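# Destov hand-held gripper pair, with table and rails

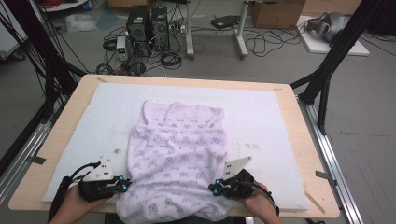
Harkska, Dec 9, 2018 - If you are pricing up a first station for recording cloth work, start with the grippers and build the rest of the budget around them. The Destov pair is our favourite thing in the whole catalogue, and we use it on our own floor every working day!

You hold one gripper in each hand. The body is black and compact, the indicator lights glow cyan-blue, and the finger plates are white with small holes drilled through. Each gripper has its own cable, so nothing needs charging halfway through the afternoon. Fabric is where the pair really shines - a crumpled cloth has no fixed shape, and being able to come at it from both sides with your own two hands makes the job far easier to learn.

## What comes in the set

- 2 hand-held grippers, left and right
- 2 cables
- 4 spare finger plates
- Barrios desktop software, with updates for the first year

The set costs 524 per month on hire, with a minimum of six months. You can switch from hire to purchase at any point, and the months already paid come off the price.

## The rest of the station

Table: a plain light wooden top does very well. We lay a large white foam board over ours and leave a border of wood showing, which is handy for bits of tape. Foam board picks up specks and scuffs quite quickly, so put a few spare sheets on the order. They cost next to nothing.

Rails: ours are silver aluminium, one down each side of the table. The Hultia rail kit fits most table sizes, but do measure before you order (twice, if you are anything like us). Black metal support frames are sold separately, left and right, and give you somewhere to run the cables.

Computers: allow for two desktop towers. One will run the software happily enough, but the second lets you look through yesterday's work while somebody else is recording. Leave room for a small bench power supply beside them.

Floor space: people nearly always ask for too little of this! Cables spread, boxes need somewhere to go, and whoever is holding the grippers wants to be able to step back from the table. Mark the whole area out on the floor with tape first and walk round it.

## Planning your order

Grippers go out from stock. Rails are cut to length and take 4 weeks, so order those first. If your budget year starts in September, ask us for a written quote over the summer and we'll hold the price until your money comes through.

Good places to save: the table, the foam board, the desk for the computers. Please don't skimp on spare finger plates - they are the part that touches everything, and it is lovely to have a fresh set in the drawer.

Cloth isn't included. Printed cotton from any fabric shop is fine, and a small repeating pattern makes the folds easier to follow by eye.

Hire sets can be collected from Harkska or sent by carrier in a single box.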